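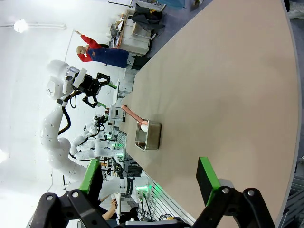
I went looking for a small steel tray after the third plastic one cracked in the freezer, and the Tellier 2842 is the one I ended up keeping. It's a plain rectangle of stainless steel and it does about a dozen jobs in my kitchen, most of which I used to do with saucers and takeaway lids. The one I use it for most is parking whatever I'm cooking with, the way the pink spoon-or-spatula thing is lying across the tray here, with its white tip at the edge and that long handle poking well out past it. Long handles are the whole reason I gave up on ceramic spoon rests (mine kept flipping over, usually with bolognese on board).

I bought mine in April from Yeh, the little hospitality supply place that lets ordinary people wander in if they don't mind squeezing past the stockpots. You can get them online too, but I'd go in if you have one of those shops nearby, mostly so you can run a thumb around the rim first. The first one I picked up had a burr on one corner and the second was perfect, and they were in the same stack!

**Size and capacity**

The sticker says 485 mL. I was curious, so I filled it from my measuring jug and got to 500 before it spilled over, and I'm happy to put that down to my jug. Either way you'd never fill it to the top and then try to walk anywhere. For everyday stuff it's enough for the crumbs when I'm doing schnitzel for two, or a couple of chicken thighs sitting in marinade, or all the chopped bits for a stir-fry if you keep them in separate piles and don't mind the garlic getting into the ginger.

It is small, though. I lent it to my neighbour Riet Groen for crumbing fish and she brought it back the same evening and said, "Lovely, but my flathead hung out both ends." If you cook for a crowd, get the next size up and use this one for the egg.

**Cleaning**

Dishwasher, top or bottom, doesn't matter. The corners are rounded inside so egg doesn't set hard in there like it does in my old square dish. It does show water spots if you leave it to dry by itself and I've stopped caring. Fine scratches turned up in the first week from a fork (my fault) and now there are so many it's gone a nice even soft grey on the bottom.

Turmeric wipes straight off, and so does beetroot. Tomato paste left overnight made a cloudy patch that needed a bit of bicarb and a rub. I haven't tried steel wool on it and I don't plan to.

**Heat and cold**

The label says oven safe and I've had it in at 180 to toast pine nuts. They were done quicker than I expected, the steel is thin, so keep an eye on them. There was a loud *ponk* from the oven when it warmed up and the base flexed a bit, then another ponk on the way back down. It sits flat again now, or flat enough. I wouldn't bake a slice in it.

The freezer is where it earns its spot. Stock, pesto, leftover coconut cream, spread it out, freeze it, snap it into chunks and bag them. Steel gets cold so fast that a thin layer of pesto is solid in 90 minutes in my freezer. The plastic trays took most of an afternoon and then cracked when I twisted them.

**Things that annoy me**

There's no lid. Tellier do sell one separately and it costs nearly as much as the tray, which is a bit rich. A square of baking paper and a rubber band does the job for marinating, and a small chopping board sits on top nicely if there's room in the fridge.

It's also noisy. Drop a metal spoon in it and the dog leaves the room. Silicone or plastic utensils are much kinder on the ears, and they don't scratch it up either.

And it slides. On a smooth benchtop it goes skating off if you scrape a spatula against the side, so I fold a damp cloth and put it underneath when I'm crumbing. Little rubber feet would fix it but then I suppose you couldn't put it in the oven.

**Compared with the others**

Before this I had the Ralteck one, which is heavier and has a rolled lip. Nicer to carry, but gunk gets up under the roll and you end up going at it with a toothpick. I gave it to my sister-in-law, Shu-fen Chiang, who keeps her keys in it. I've also used the enamel type at a friend's place and they're gorgeous until they chip, and hers is chipped on all four corners.

If you only want something to rest a spoon on, you could spend less. Any old dish will do it, really. But I've found I reach for the Tellier before anything else in the drawer, and I went back last week for a second so I can have flour in one and crumbs in the other. Next on the list is a third for the egg, if Yeh haven't put the price up.

Four and a half stars. I'd have given it five with a lid in the box.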